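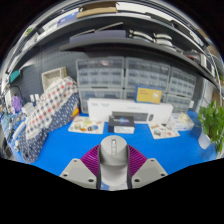

Equipment planning meeting, Prernport workshop, 2 May 2020

Telmo Herrero chaired and gave the state of the gripper budget. The current round has $1711 left in it after the Indeo invoice was paid. He asked that anything bought from this round be ordered before the account is rolled into the general shop budget, after which every purchase over the petty cash limit goes back through the office. The bench with the blue mat stays the main handling station, with the drawer cabinets behind it and the pegboard to the left, and the purple fin-ray fingers remain the standard set for the hand-held tools. No objection to either.

Present: T. Herrero (chair), bench lead, purchasing, software, stores. Apologies from the Prerero project, who sent written comments.

1. Minutes of the last meeting
Accepted with one correction. The quote from Makris was for delivery to the loading door only. Carrying it upstairs is extra and is not in the price.

2. Fingers and mounting plates
Bench lead reported that finger wear is uneven between tools and asked for spares to be held as pairs. At present stores issues single fingers, and mixed pairs have been going out. Agreed to buy nine pairs from Indeo at the price already quoted, $588 for the lot. Mounting plates can be printed in house. Purchasing asked whether the screws come with the fingers. They do not — stores will order them separately from the usual supplier.
Action: purchasing to place the Indeo order. Stores to relabel the finger bin and issue in pairs only.

3. Second hand-held gripper
Prerero would like a second tool of the same pattern so that two people can work at once. Software has no objection provided both tools run the same firmware version. Telmo said the budget will not cover a complete second tool once the fingers are paid for. Discussion of whether the old body could be rebuilt. Bench lead thinks it could, but wants to open it up first and look at the wiring. Left open until that has been done.
Action: bench lead to inspect the old body and send a parts list to Telmo.

4. Small arm from Makris
The revised quote is $1429, arm and controller, with no gripper and no table mount. Added to the fingers this goes over what is left in the round. Three ways of handling it were discussed: put off the fingers, ask Makris for split billing, or move the arm to the November round. Bench lead did not want to put off the fingers. Purchasing said Makris has refused split billing before on orders of this size but was willing to ask again. Software pointed out that the arm would sit in its crate for some time in any case, as the controller needs a network drop that has not been put in.
Agreed to move the arm to November unless Makris accepts split billing. Telmo to ask for the quote to be held at the same price.
Action: purchasing to write to Makris. Software to get a price for the network drop.

5. Test objects
Prerero's written comments asked for a wider mix of things to pick up. They would like more boxed goods in different sizes, more flat sheets, and more soft items such as folded cloth. Stores said most of this can come out of what is already in the building and should not be charged to the round. Bench lead would like a written list of what is in the set, kept with the log, so that items are not thrown out or taken back into use. Agreed.
A short discussion of whether objects should be put away after each session. No decision. Software prefers a busy bench for the handling runs, stores would prefer the drawers to be reachable.
Action: stores to draft the list and circulate it.

6. Shelving and cables
Stores asked for up to $80 for cable clips and a second rail under the shelf. Approved. It is to come out of the general shop budget.

7. Any other business
Purchasing reminded everyone that packing slips go in the tray by the door, including for small parcels. Two were missing last month and the invoices could not be matched.
Software asked for the spare battery charger to be returned.

Next meeting to be called by Telmo when Makris has replied.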